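Have you ever looked up at a pinecone and thought it was just a lump of wood? Get ready, because a pinecone is one of the cleverest things in the whole forest! It can open and close like a door. It can guard its treasure for two winters. And it feeds a whole crowd of hungry birds, including some that have beaks shaped specially for the job.

# Pinecones and the Birds of the Winter Woods

## What is a pinecone for?

A pinecone is a seed keeper. Apple trees wrap their seeds in sweet fruit. Pine trees don't make fruit at all. They tuck their seeds between hard, woody flaps called **scales**, and the scales are packed together in a spiral.

Pick up a cone and turn it so you are looking at the bottom, where the stalk was. Can you see the scales curling around in swirls? Try following one swirl with your finger. Now try following one going the other way! Both sets of swirls are there at the same time, and they cross each other all over the cone.

On top of each scale of a woody cone there is room for 2 seeds, lying side by side. Most pine seeds have a thin papery wing, so when they fall they spin around and around like tiny helicopters. The spinning slows them down, and then the wind has time to carry them away from the parent tree. That matters a lot, as a baby pine needs plenty of light and would have a hard time growing in its parent's shade.

## Boy cones and girl cones

Pine trees make two kinds of cone. The big woody ones we collect are the female cones. The male cones are small and soft and look a bit like fat caterpillars sitting in a bunch. In spring they puff out yellow dust called **pollen** – so much of it that puddles near a pine wood can turn yellow around the edges!

The wind carries the pollen to the young female cones, which are tiny at this stage, sometimes no bigger than a pea. Then comes a long, long wait. Many kinds of pine need two years to finish making their seeds. So if you see a fat green cone on a branch, it may have been up there since before your last birthday.

## The cone that tells the weather

Here comes the best part. A pinecone moves, even after it has dropped off the tree!

On a dry day the scales spread wide open. On a damp day they close up tight. Dry weather is good for flying seeds, and wet weather is terrible for them, because a soggy seed drops straight down and doesn't go anywhere.

How can a cone do this when it has no muscles? Each scale is made of two layers. When the cone gets wet, one layer swells up more than the other, and that makes the whole scale bend. When the cone dries, the scale bends back again. It isn't alive anymore, but it still works.

### Try it yourself

You will need:

- an open, dry pinecone
- a bowl of cold water
- a spoon
- a towel
- a watch or a timer

1. Draw a picture of your cone before you start.
2. Put it in the bowl and push it under with the spoon. It will want to bob back up!
3. Look at it after 5 minutes, and again after 30 minutes. Draw what you see each time.
4. When it has closed, lift it out and stand it on the towel somewhere warm.
5. Check on it the next day, and the day after that. Opening takes much longer than closing, so be patient.

Some cones shut quickly and some are slowpokes. If yours hasn't moved much, leave it in the water until bedtime.

## Who eats the seeds?

Pine seeds are full of fat, and fat is just what a small animal needs when it is freezing outside. Squirrels pull the scales off one by one and leave behind a bare core that looks like a nibbled corn cob. Mice do it too, but they are neater eaters, and their leftover cones look smooth and tidy. Woodpeckers wedge a cone into a crack in the bark to hold it still and then hammer away.

The champion, though, is the **crossbill**. The tips of its beak cross over each other, like fingers crossed for luck. It looks like a mistake, but it is a perfect tool! The bird slides its beak between two scales, pushes them apart and scoops the seed out with its tongue.

## Meet the bullfinch

You will often see bullfinches and pinecones together on winter cards, wrapping paper and holiday cookie tins. Bullfinches live across Europe and a big part of Asia. They are round, sturdy little birds with a black cap, a short thick beak and a gray back. The male's breast is a bright pinkish red, and the female's is a soft brownish gray.

In some countries the bullfinch is *the* bird of winter, the way the cardinal is in much of North America. It's easy to see why. Imagine everything around you is white, and then a bird the color of a ripe berry lands on a twig!

Now for a surprise. Bullfinches aren't really cone birds. Their stubby beaks are made for crushing, and they like seeds from ash trees, birch trees and weeds, along with berries. With berries they do something funny: they often eat the seeds and throw away the juicy part. In spring they munch on fresh buds, and a fruit farmer may not be so happy to see them then.

For such a bold-looking bird, a bullfinch is very quiet. Its call is a soft, low whistle, a little bit sad, like someone blowing gently across a straw. Many people walk right past one and never know it was there.

## Be a winter wood detective

Next time you are out under the pines, keep your eyes open for these:

- a bare cone core (a squirrel had lunch here!)
- a cone stuck in a crack in the bark
- a papery wing with a seed still attached
- cones on the ground that are open, and cones that are shut
- a small round bird sitting very still

Bring a paper bag for your finds, and leave plenty of cones behind for the animals. If you go out in March, look for new green tips at the ends of the branches as well.

And you can be a detective indoors, too! Birds and cones turn up on curtains, mugs, sweaters and wallpaper. When you find some, check how the artist drew them. Which way do the scales point? Does the bird have a red breast?

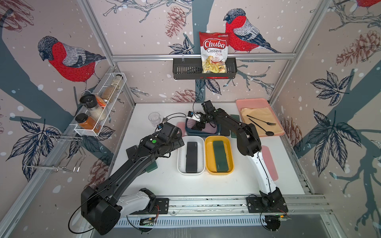 *Red-breasted bullfinches and pinecones on a wallpaper pattern, with snow dots all around.*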